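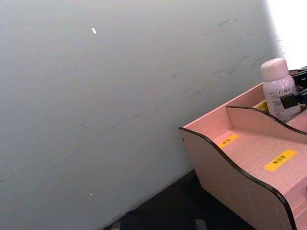
A pink wooden desktop organizer on a black surface, against a gray wall.

Kiani Opens Desk Organizer Workshop and Lending Shelf in Grosano

GROSANO, 8/13/25 - Kiani, the neighborhood home-goods workshop, is opening a new program for people who want to get their desks back in order without buying a whole new desk. It's called Ellow, it runs out of the workshop's front room, and it is built around one humble object we have become very fond of: the wooden desktop organizer.

Ellow has two parts. The first is a lending shelf, where anyone in Grosano can borrow an organizer, take it home, live with it for a while and bring it back. The second is a bench session where you put one together yourself, from cut boards, and leave with it under your arm. Both are open now and we're thrilled with the response so far (the sign-up sheet for the first sessions filled before we had finished painting the door!).

The idea came out of our repair evenings. People would bring in a lamp or a drawer that stuck, and then stay on to talk about the real trouble, the heap of mail, chargers, pens and school forms that had taken over the table at home. Plenty of them had bought storage before and given up on it. The slots were too narrow, or the thing was so tall that it blocked the window, or it looked like it belonged in an office supply closet. Trying an organizer on your own table for a few weeks tells you much more than a tape measure does.

The lending shelf starts with 53 pieces in a range of shapes and colors, from plain boxes with no lid to stepped designs with curved sides. Pink has been a favorite in early visits, and we can see why. It warms up a dark desktop and it looks great next to a gray wall. Natural wood and a deep green are there too, along with a few unpainted ones for people who like to do their own finish.

Loans last until you have made up your mind, up to the end of December for anything borrowed this summer. There is no fee. We ask for a name and a phone number, and we ask that you wipe the piece down before it comes back. Small marks and scuffs are fine. These are things for using, and a desk that gets worked at every day is going to leave a trace on whatever stands on it, and on the wall behind it as well.

At the bench sessions, each person gets a set of boards, glue, sandpaper and a place at the long table. You don't need any experience. The joints are simple and the side panels come already shaped, so most of the time goes into sanding, fitting and deciding how many dividers you want. Children are welcome with an adult and have turned out to be very firm about dividers. A session costs $53, which covers all materials, and you can add a second organizer for a reduced price if you want a matching pair.

The boards are cut for us by Stusum, a small mill just outside town that has supplied Kiani since we opened. Stusum has set aside enough stock for 144 organizers in this first run, and has promised more if we get through it. Offcuts go into a bin by the door and are free to take. They make good drawer dividers, phone stands and wedges for wobbly tables.

We have also put together a short printed guide to setting up a desk, which you can pick up with any loan. It covers where to stand an organizer so that you can still reach the outlet, how to sort paper you need this week from paper you only need to keep, and what to do with the cables. Our own advice is to start with an empty organizer and add only the things you reach for during one normal working day. Whatever is still lying on the desk after that can usually live in a drawer.

The first 100 people to borrow from the shelf will also receive a small pen tray, made in the workshop from the same boards.

How to take part

The Ellow shelf is in the front room at Kiani, 423 Mill Road, Grosano. Come in during regular workshop hours to browse and borrow. Bench sessions are held in the same room and places can be booked at the counter. If you have an organizer at home that you no longer use, we'd love to have it for the shelf. Please empty it first and bring it to the counter.

About Kiani

Kiani is a home-goods and repair workshop in Grosano. It makes small wooden furniture, mends household items and runs hands-on sessions for adults and families.

Press contact: Kiani front desk, 423 Mill Road, Grosano. Visits by local press are welcome during any bench session.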